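Gripper Trials Working Group, Astdale Workshop
Minutes of the December meeting

Randi Solheim opened the meeting at 9:15 and thanked everyone for turning out so early, and for the very good cinnamon buns.

1. Drinks table trials
We have now logged 1473 attempts across the two grippers, Skestero and Pasemon, which is a lovely number to reach before the holidays. Randi reminded us that the layout must stay the same for both, so that we compare fingers and nothing else. The fixed camera view was agreed as the reference. 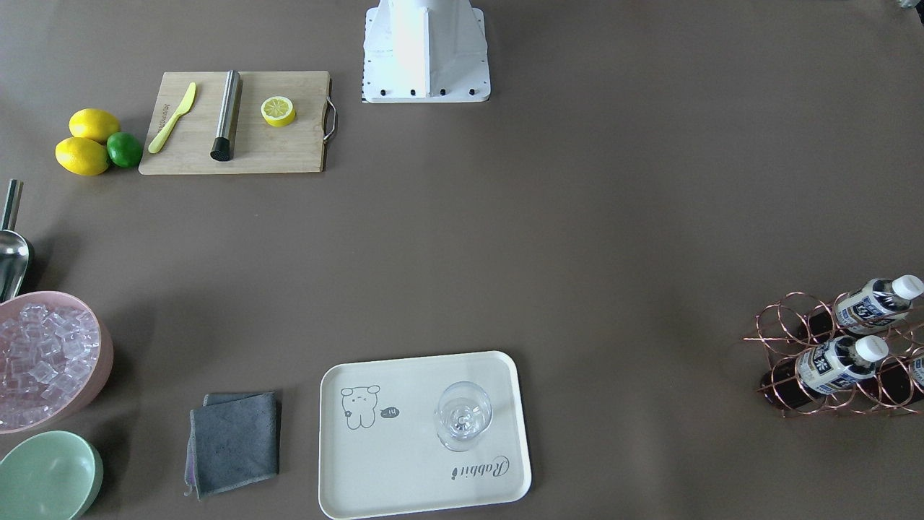

Reference layout for the drinks table, fixed camera.

2. Scoop handle
This took up most of the morning, as it usually does! Skestero managed 57 clean lifts out of 60, and Pasemon was 6 behind. The feeling was that round, polished handles want a softer pad, and Randi will ask Kaewmanee for a sample set.

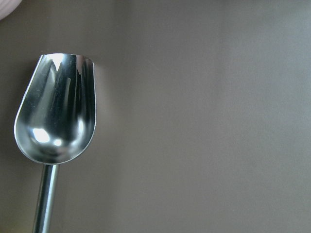
There was also a long and friendly talk about glare on shiny metal – some of us would like to turn the wrist camera exposure down, others would sooner move the lamps. We will try the exposure first and leave the lamps alone until the next meeting.

3. Any other business
The spare controller is back from repair and lives on the top shelf again. Please sign it out.

Meeting closed at 10:40.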